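Muvard Bench Arm Kit: what to budget before you order

The price of the arm is the smallest number you'll deal with. The kit is $413, and it gets you printed gray links, the servos, a base, a gripper and a bag of fasteners that has been packed by an optimist. Plenty of people stop reading there, place the order, and write to us in June asking why they can't find the power supply. You can't find the power supply because you didn't buy one. It's on a separate line of the order form, with the controller boards, and we've now made that line bold.

We sell the Muvard as a small pick-and-place arm for teaching labs, hobby benches and anybody who has to show a manager something moving before the manager will sign for something bigger. It lifts little things and puts them somewhere else. If your little things are made of steel, please look at the Lendow page instead.

What the kit price leaves out

The electronics bundle is $304. Yes, that's most of another arm. It covers the servo driver, the microcontroller board, jumper wires, a USB cable and the power supply mentioned above. If you already own boards you like, skip it and keep your money. We support our own bundle by email and we support your boards with sympathy.

Next, the frame. The arm will run bolted to any flat surface that doesn't move, but most buyers end up wanting uprights, either to hang a backdrop or to hold a camera. Aluminum extrusion with corner brackets is the usual answer. We don't stock it. Your local supplier does, will cut it to length, and will charge you for each cut, so measure first and measure in the units they use.

Then there's the part of the budget labeled "miscellaneous," where projects go to die. Clips, paper, blocks to pick up, something to drop them in. You can spend a startling amount on a molded parts bin. A cardboard box has the same opening in the top.
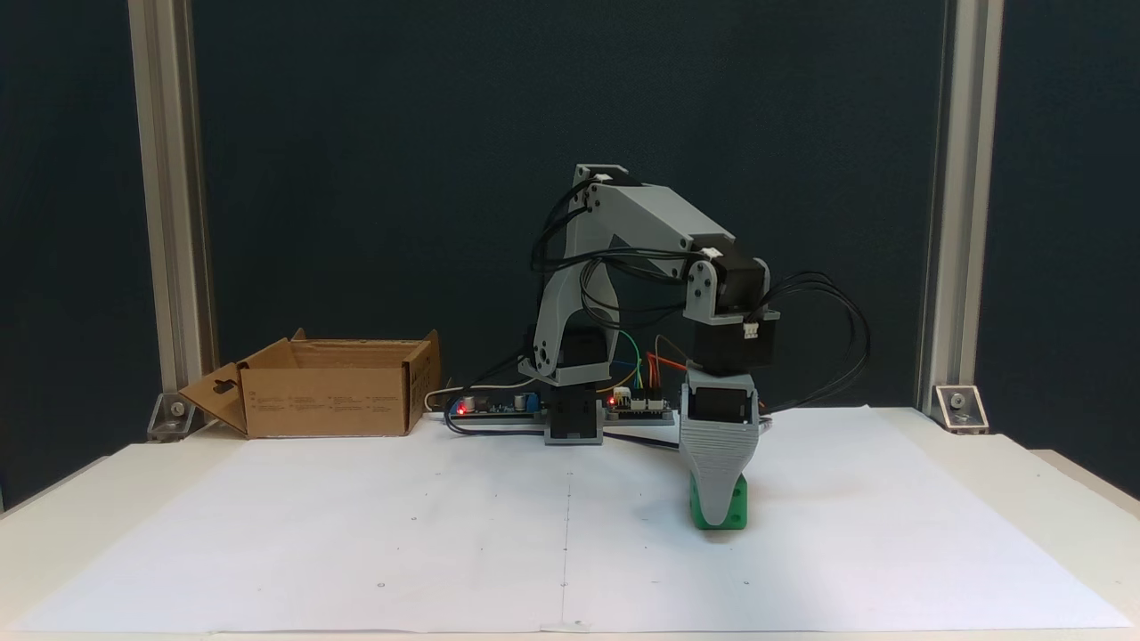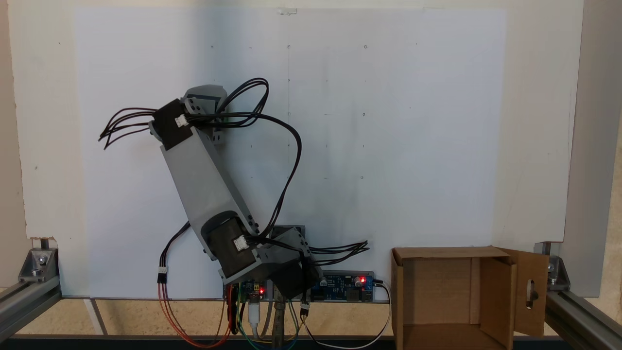 Gray printed links, black cable, and a cardboard box on the table in both.

Plan for cable. Everyone plans for the reach of the arm and then gives it wires that are just long enough when it's standing at attention. Leave slack at every joint, run the arm by hand through its full travel with the power off, and look for anything that pulls tight. Then add more slack. It'll look untidy. Tidy cable bundles photograph beautifully and come unplugged at the wrist.

Space is the other thing people forget to pay for. Allow clear table on both sides of the base, and keep the boards where you can reach the connectors without leaning through the area the gripper would like to use. If the bench is shared, get that agreed in writing. A bench that is "mostly free" is a bench with somebody's oscilloscope on it.

Spares

Buy 2 spare servos with the first order. You'll strip a gear sooner or later, generally by telling the arm to go somewhere the table already is, and the shipping on a single servo is enough to make a grown adult quiet. Printed links can be replaced from us or printed on your own machine. The files come with the kit, and the gripper housing is the one to print first. Ridges from the printing are cosmetic. We've had returns over them, and we sent them back with a polite note.

Time

The build takes 3 evenings for a patient person. Calibration takes however long you're willing to admit to. Mark a grid of dots on a sheet of paper, fix the paper down, and teach the arm where the dots are. Pencil is fine. Pen is for people who expect to be right on the first pass.

If you're writing this up for a purchasing office, put the arm, the electronics and the spares on one request. Three small requests will be read by three people, and one of them will ask what the first two were for. The Vutovus gripper upgrade can wait until you know what you're picking up.

Warranty

Parts that arrive broken are ours. Parts that break while you find out what the speed setting does are yours. The Hamdy power supply carries its maker's warranty, so send power questions to them and everything else to us.

Prices checked 4 March 2022. Shipping is extra and is worked out at checkout.

© 2022 Muvard | Contact sales | Contact support | Terms | Back to top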